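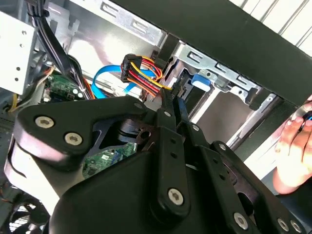 Figure 3. View from the wrist camera with the jaws at the drive cage. Power connector and wire bundle directly ahead of the jaw tips, blue data cable behind.

Section 3: Recording demonstrations inside a computer case

This section covers recording demonstrations for the cable tasks on the Vellbridge bench. Read Section 2 (Mounting and homing) first. The steps below assume that the arm has been homed and the Dova recorder is running.

One demonstration is one complete attempt at one task, from the start pose back to the start pose. The full set for a task is 700 demonstrations. Do not begin a second task until the set for the first has been checked.

3.1 Before you start

1. Disconnect the mains lead from the computer case and take it off the bench altogether.
2. Press the case's power button once and wait for any fan to stop.
3. Put on the earthed wrist strap.
4. Remove the side cover and lay the case on the bench with the opening facing the arm.
5. Clamp the case at two corners. Push it by hand to check that it does not slide.
6. Set the bench lamp so that the inside walls of the case do not show as pure white in the wrist view. Bare metal reflects strongly and a small change in lamp angle is usually enough.

CAUTION: Edges inside a drive cage can be sharp. Wear thin gloves when moving cables by hand.

3.2 Checking the wrist view

1. Open the live view in Dova and move the arm to the approach pose.
2. Check that both jaw tips can be seen. The gripper takes up a large part of the picture at this distance and this is normal. Do not tilt the camera to get rid of it.
3. Check that the target connector can be seen in front of the jaws. If the linkage hides it, turn the wrist in small steps until it comes clear.
4. Lock exposure and focus. Leave them locked until the end of the session.

Note: If the camera has been knocked or refitted, repeat the calibration in Section 2 even if the view looks right. Sets recorded on either side of a camera move must be given different session names.

3.3 Recording a demonstration

1. Select the task from the list and read the instruction line aloud. Use the wording as given.
2. Arrange the cables. See 3.4.
3. Return the arm to the start pose and press Record.
4. Guide the jaws in towards the drive cage at a steady speed. Keep clear of the circuit boards.
5. Close the jaws on the part named in the instruction. Stop closing when the force reading levels off.
6. Carry out the task.
7. Open the jaws fully before backing out. Wires can catch in the linkage if the arm is withdrawn while the jaws are part closed.
8. Return to the start pose and press Stop.
9. Mark the attempt as Success, Partial or Fail.

Keep failed attempts. They are stored separately and are used when training the success checker. Delete an attempt only if the recorder dropped out or the wrong task was selected.

A single attempt is limited to 2000 time steps. If the recorder stops by itself, mark the attempt as Fail and start again from step 2.

CAUTION: The second operator may steady the case or hold a spare part beside it, but must keep their fingers away from the jaws and the moving linkage. If a hand has to go inside the case, press Pause first and wait for the amber light.

3.4 Changing the arrangement

The model will copy whatever stays the same, so the layout has to vary from one demonstration to the next. Change at least one of the following each time:

- the angle of the power connector
- the way the coloured wires loop
- the position of the data cable relative to the power connector
- the angle of the case on the bench, within the clamp marks

Do not tidy the wires with ties. Do not pull loose cables out of the way unless the instruction line says so.

Hands may be in view at the edge of the picture. This does not spoil a recording as long as the hand does not touch the target or cover it. Tick Hand in view on the attempt form.

3.5 End of session

1. Move the arm to the park pose and switch off the drives.
2. Play back the first and last attempts at normal speed. Check that the picture and the joint readings keep in step.
3. Enter the case type and lamp position on the session sheet.
4. Press Upload and leave the recorder on until the count on the screen matches the sheet.
5. Refit the side cover before moving the case.

If playback shows error 236, the camera clock has drifted. Do not upload. Restart the recorder and tell Nghĩa Hoàng, who will decide whether the session can be re-timed.

Section last revised 11 June 2019. Changes to the instruction lines are listed in Appendix B.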